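The Paper Promise
Can a printed mat really get a small table under control?

My kitchen table has been a mess for as long as I've owned it, so I'm the person the mat companies have in mind. Their pitch goes like this. You spread a big sheet of printed paper over the table. Some of it has lines or squares, some of it has a drawing or two, and the middle is left mostly clear. Things you use go in one place, things you've finished with go in another. After a few weeks, they say, your hands do it without you.

I don't believe most of this, and I told Tassanee Chuensuk so when I called her in August. She has been designing table mats for Wilia, a small paper goods company in Yensuk, long enough to have heard it before. "People think they're buying a habit," she said. "They're buying paper. I'm happy to sell them paper."

That was a better answer than the one on the packaging, which claims that 232 households tried the mats and felt calmer at mealtimes. I asked what "calmer" meant. She didn't know either and said it was written before her time. 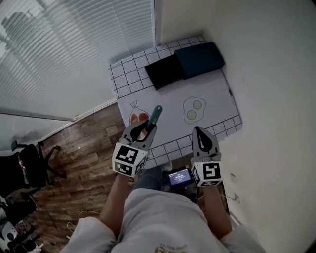

The food drawings are what most people mention first. Eggs are popular, and yolks can come out any color the printer feels like. Chuensuk likes them because they give the eye somewhere to land. My own worry is that a fried egg in the middle of the table takes up exactly the spot where you want to put your plate, and once the plate is down you've paid for an egg you can't see. She granted me that one.

Squares are another matter, and I'll admit I came around on them a little. A checkered border shows you where the edge of the table is before your elbow finds it. If a box is sitting crooked you notice, and I straightened mine more often than I care to say. Whether that counts as tidying I'm not sure. My sister watched me do it over breakfast and asked if I was feeling all right.

Then there are the boxes. Sooner or later every piece of advice about small tables ends in a box, usually a dark one, usually sold separately. Plutureo makes a rectangular one that it recommends for "active surfaces," and I bought two. They held napkins for three days. After that they held a dead battery, a rubber band and a coupon for soup. A box on a table is a drawer you can't close, and I'd tell anyone with a table under knee height to try living with one before buying the pair.

Handled utensils gave me the most trouble. A spoon with food on it has to go somewhere, and no mat I tried had a good place for it. Laid flat, it rolled. Leaned on a box, it slid off and took a smear of sauce across the squares.

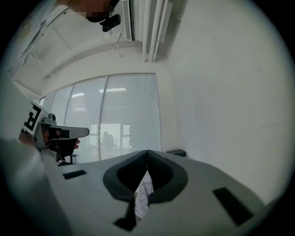 Cost is where the argument gets thin. Wilia's paper comes in pads of 100 sheets, and the company says a pad lasts a season. Mine would have lasted a month at the rate I spill. The café Zunuvura, two streets from the Wilia office, went through 400 sheets over one summer before going back to bare tabletops and a wet rag. The owner keeps 150 in the back for children, who draw on them, and she thinks that's the best use anyone has found.

I asked Chuensuk what she has on her own table at home. A cloth, she said, and the mail.

I've kept my last few sheets. They go down when I'm chopping something that stains or gluing the handle back on a mug, and the whole thing gets folded up and thrown out afterward, egg included. The napkins are back in the cupboard, and I still haven't used the coupon.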